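The Grip That Would Not Let Go
A stalled arm, a loose connector and a long month of checking at Dresus
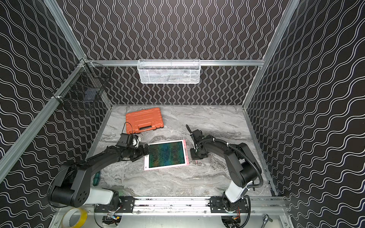 A fault on the left arm

The job on the bench at Dresus is dull by design. Two arms, mounted side by side on one rail, pick up a tablet, turn it, and set it down again. The company tests handling routines for repair shops, where phones and tablets have to be moved between stations without scratched glass or bent frames. The tablet used for most of the work wears a pink case. The marble pattern on the tabletop and the wavy lines on the walls are the same from one run to the next.

In May, partway through an afternoon session, the left gripper closed on the edge of a tablet and kept closing. The software said the fingers were open. The operator pressed stop, the arms froze, and the gripper held on. The tablet's glass cracked along one side before power was cut at the wall.

No one was hurt. The operator's hand had been inside the enclosure less than a minute earlier, straightening the tablet between runs. Dresus shut the station down that evening and kept it down for 24 days.

What the logs showed

The first suspect was the control software, which had been updated the week before. The team rolled it back and ran the same routine 266 times without a tablet in place. Nothing happened. They put the update back in and got the same result.

The recorded data was more useful. For 57 seconds before the fault, the position reading from the left gripper had not changed at all, even while the fingers were moving. The controller was working from an old number. It believed the gripper was open, so it kept sending the command to close.

The cause was a connector in the cable run along the left arm. Each time the shoulder swung to its far limit, the cable pulled a little. After enough swings, one pin no longer made steady contact. The signal dropped out, and the software filled the gap with the last good value it had.

Zaltow, the firm that supplied the gripper controller, confirmed that holding the last value was the default setting. It was described in the manual, in a section on noisy signals. Dresus had never changed it.

The stop button problem

The second finding worried people more. The stop button did what it was wired to do, and that was to hold every motor in place. For an arm, holding makes sense, because an arm that goes limp can fall on whatever is under it. For a gripper already squeezing something, holding means the squeeze continues.

Dresus asked Van der Merwe, a small safety consultancy, to look over the station. Its report ran to nine pages and spent most of them on the stop circuit. It recommended that the grippers be handled separately from the arms, with a limit on closing force that does not depend on the position reading.

The report also covered housekeeping. Hand tools were to be kept off the tabletop and the lower shelf while the arms are powered. Exposed boards under the arm bases were to get covers.

Back in service

The left arm now has a longer cable with slack at the shoulder and a clamp on each side of the connector. If the position reading goes stale, the gripper motor cuts out and an alarm sounds. Reaching into the enclosure requires switching off arm power first, which adds time to every reset and is not popular.

Flolby, a repair chain that had been waiting on test results, agreed to a later delivery. The new cable is due for replacement after 2000 cycles, whether or not it shows wear.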